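Craft & Table Forum > Florals > Faux stems
Thread: fake roses in glass vases, how do you get them to stay put??

alfie_g
Ok so I'm doing the tables for my cousin's shower, end of the month, and I've gone with artificial roses. Don't start. Half the family sneezes.

Problem is the vases. I bought a mix of colored glass, secondhand mostly, and none of them have the same mouth. Tall skinny ones are fine. The wide ones, the stems just flop out to the sides and everything looks like it's trying to leave. Tried a rubber band. Tried two rubber bands. Looks like asparagus.

What do people use that doesn't show thru the glass?

Alfie Goodall

sihamh
Clear tape grid over the mouth. Thin tape, the floral kind, 4 strips, two each way. Stems go in the squares. You won't see it once the leaves are down over the rim.

Dry glass first or it peels. Ask me how I know.

barry.lockwood
Tape on old colored glass, no thanks. Pulled some of the finish off a Vallach vase that way, one of the painted ones. Still annoyed. Use a ball of chicken wire.

sihamh
Chicken wire in see-through glass Barry. Come on. You'd see every inch of it.

barry.lockwood
Not if you fill round it with moss.

sihamh
then why have glass

V_Hendricks
Cut the stems. Seriously that's most of it. Store length is way too long for a table vase, so all the weight is up top and it tips whichever way the bloom's facing. I go one and a half times the vase height, bloom included, then bend the last bit of wire at the bottom into a hook so it grips the wall inside.

You need proper wire cutters, not scissors. I've had my Gellent pair for years, they go through the thick stems no problem. Scissors just chew the plastic and you're left with a wire poking out

alfie_g
Cutting scares me. 265 stems in the box and I'm supposed to give them back to my aunt after, she wants them for something at church.

V_Hendricks
Then bend, don't cut. Fold the bottom up on itself. Opens back out later, mostly.

alfie_g
Ok bending it is. Did a first go this morning on the gray marble-look table since that's closest to the ones at the venue. The pale yellow vase has a ruffly rim like an open flower and a clear scalloped foot, and I love it, it wants one stem and that's that. The mauve one is the troublemaker. Wide mouth, flared lip, ribbing down the lower half. Put two in there and they lean. Tied the printed ribbon round the neck and left a tail hanging. Pink and cream ones still lying on the table, haven't decided.
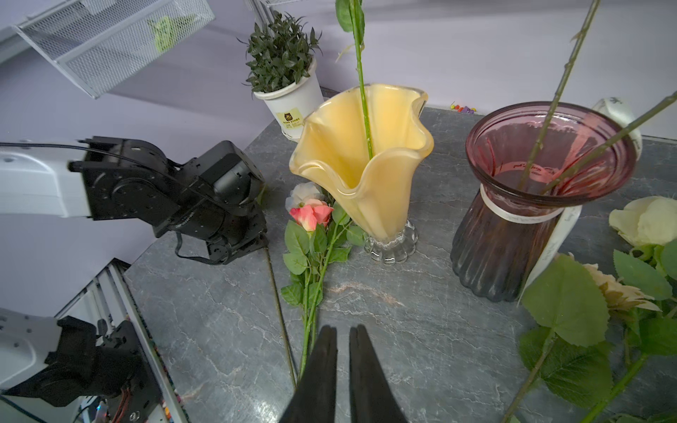

Jamie Cropper: I'd lose the ribbon. Printed ribbon on ribbed glass is a lot, and with the script on it people will be squinting at the vase trying to read it. Plain satin or nothing.

sihamh
Disagree, ribbon's the one thing that says party. Without it you've got a vase from somebody's hallway.

But move the knot to the back Alfie, and press the tail flat with a cool iron. COOL. Cloth over it.

jamie cropper
Ok but then same ribbon on all of them or none. One vase dressed and the others not looks like you ran out.

alfie_g
Have plenty of ribbon. Don't think the yellow one has anywhere to put it tho? The rim's all waves, I'd want to leave that alone

jamie cropper
Tie it low, right above the foot. Narrow. Or leave the yellow one plain and call it the star, put it in the middle and the ribboned ones either side. Fine, I'm softening.

barry.lockwood
Nobody's mentioned weight. Fake stems weigh nothing at the bottom and a tall vase on a little foot goes over the second a kid grabs the tablecloth. Put something in it. Glass pebbles. Clear ones for yellow, clear ones for mauve, don't get clever with colors.

V_Hendricks
Pebbles also fix the leaning, kill two birds. Push the bent end down in and they lock it. Only need a couple inches.

sihamh
Go gently w/ pebbles in thin glass. Tip the vase sideways and roll them in. I cracked a Sýkora dropping them straight down. Nice one too. 2 months looking for another and never found the color.

alfie_g
oh no

sihamh
It holds pencils now. Crack to the wall.

alfie_g
Next q, how full? I've got a big bundle of the cream and peach ones already wired together with loads of leaves, thinking it goes in the mauve whole. Or is that too much

V_Hendricks
Too much. Break the bundle up. Those leaves are the giveaway, big green jagged ones, all facing the same way right out of the bag. Take a third off, twist the rest so some show the underside. And steam them, over a kettle, few seconds each, then pull them to shape with your fingers

barry.lockwood
I like a full vase. My wife did our anniversary table with bundles straight in, people thought they were real.

jamie cropper
people were being nice Barry

barry.lockwood
Maybe so. Still looked full.

sihamh
Mix of heights matters more than how many. Tall one at the back, open bloom low so it sits right on the lip, it hides the tape grid (which I'm still recommending). Pink low, cream high. Dark at the bottom, light up top, works every time.

alfie_g
Mauve glass gets darker toward the bottom already so that'd carry on the idea sort of. Ok trying: pink on the lip, two cream up behind, peach off to one side. Pebbles on order, got the Travach clear ones, 800 gram bag. Enough for three vases?

V_Hendricks
Depends how fat they are. Two wide ones, probably. The skinny yellow hardly needs any, a handful. Get a second bag, they're cheap

barry.lockwood
Wash them first. They come dusty and it makes a gray film up the inside, looks like hard water.

alfie_g
Washing, noted. Update: stripped the leaves off four stems and it looks so much better already?? Like way less supermarket. Hook trick works in the mauve if I put the hook against a rib. Still slides a bit when I bump the table.

Keeping the ribbon. Sorry Jamie. Knot at the back.

jamie cropper
I'll live. Cut the tail on a slant at least

alfie_g
that I can do. Does anyone know if museum putty leaves a mark on a scalloped foot, was going to stick the yellow one down on the day

sihamh
Rolls off clean if you twist the vase, don't lift. Test it on the underside overnight first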